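About Addo

Addo plans, buys and looks after office furniture for small and mid-sized companies. We measure the space, draw the layout, order the pieces, put them together on site and come back when something needs fixing. Our clients are mostly firms that have outgrown one room and are moving into a bigger one, or that have let a room fill up and want it sorted out.

How we started

Serpil Duman and Ferhat Coşkun set up the company after working together at an office supply warehouse. Serpil handled returns there, and she saw the same desks and cabinets come back again and again from customers who had ordered without measuring. The first jobs were done from Ferhat's garage with one van. The business now has 16 employees and has fitted out offices for 53 companies, among them Preseo and Samard, who have both moved twice with us.

Petronella Gumede joined in September of our second year to run layout and drawing. Fadime Kocabaş is in charge of installation crews. Eylül Başaran answers the phone and the inbox, keeps the schedule and handles aftercare.

What we do

Planning. We visit, measure and ask how the room is used during a normal day. You get a floor plan to scale and a price list with every item on it.

Supply. We sell new and used furniture. Used pieces are cleaned, tightened and checked in our workshop before they go out. Most of our open shelving comes from Pestska, and we keep spare shelves and feet in stock for it.

Installation. A crew of two or three people is usually enough. We take the packaging away with us the same day.

Storage tidying. This is a separate service and you do not have to buy furniture to use it. We go through cabinets and shelves with your staff, label what stays and box what goes.

How we lay out a room

Petronella works from the walls inward. Storage goes against a wall, at a height people can reach over, so that light still gets across the room. Desks go where the power outlets are. Walkways to the doors are drawn first and stay clear – we do not put a printer or a coat rack in them, even when a client asks.

We like low open shelving in shared rooms. It holds binders and boxes, the top works as a surface, and a vase of flowers or a plant up there does a lot for a plain white wall. In older buildings we leave brick exposed where we can and keep the furniture near it simple, usually a long white desk with the monitors side by side.

Low open shelving against a white wall, with flowers in a white vase on top

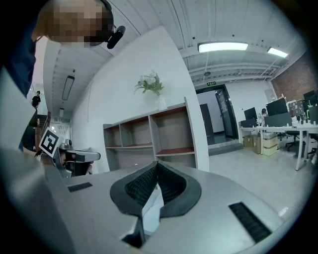
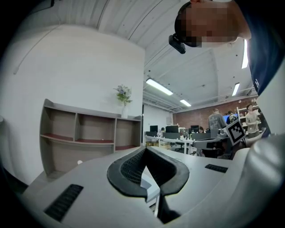

Aftercare

Every installation includes a return visit after 6 weeks. By then people know which drawer sticks and which desk should have gone the other way around. We make those changes at no charge. After that, repairs and moves are billed by the hour, and the rate is on your original price list. For questions about an order or a visit, write to Eylül through the contact form and include the name of your company and the floor you are on.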